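**Vellik revises carton specification for its household refill line**

URTON, July. Vellik has changed the folding carton used for its Delari range of dishwasher and laundry refills. The new carton replaces the two-piece sleeve and tray in use until now. It is a single blank, glued along one side seam and closed with tuck flaps at both ends. Stores will receive it as existing stock sells through.

The change affects all 3 pack sizes. Outer dimensions stay the same for the small and medium packs, so shelf plans and case counts do not need to be updated. The large pack is 2 millimeters shallower than before. Item numbers and barcodes carry over without change.

Board weight has been reduced on the two smaller sizes. With the tray removed, a medium carton uses 29 percent less board by weight than the pack it replaces. The inner pouch is the same material and thickness as before, and fill weights have not been altered. 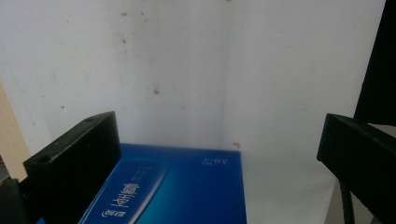
Printing moves from four colors to two, plus a water-based coating on the outside faces. Dosage instructions, previously on the tray, are now on the back panel in larger type. Safety text and first aid information stay on the side panel in the position required by current labeling rules. The inside of the carton is unprinted.

"The tray was there to keep the old pouch upright, and the pouch was redesigned two years ago," said Olga Leitão, packaging manager at Vellik. "The sleeve also came open at the corners when cases were stacked in damp storage. A glued seam holds better, and we can run it on the equipment we have."

Cartons are cut and glued by Begum, which has supplied the company's shipping cases for several years. Filling continues at the Urton plant. Almost all of the small and medium packs leaving the plant are now in the new format. The large pack will follow once remaining board stock has been used.

Retailers may display old and new packs side by side. No stock is being recalled, and returns of the earlier format will be handled under normal terms. Buyers who need a revised drawing of the large pack for shelf planning can request one from their account contact.

The carton can be flattened and placed with paper and cardboard where local collection accepts it. The pouch should be removed first.

**About Vellik**

Vellik makes cleaning and laundry products for household use. Its head office and filling plant are in Urton.

**Press contact**

Olga Leitão, Packaging, Vellik, Urton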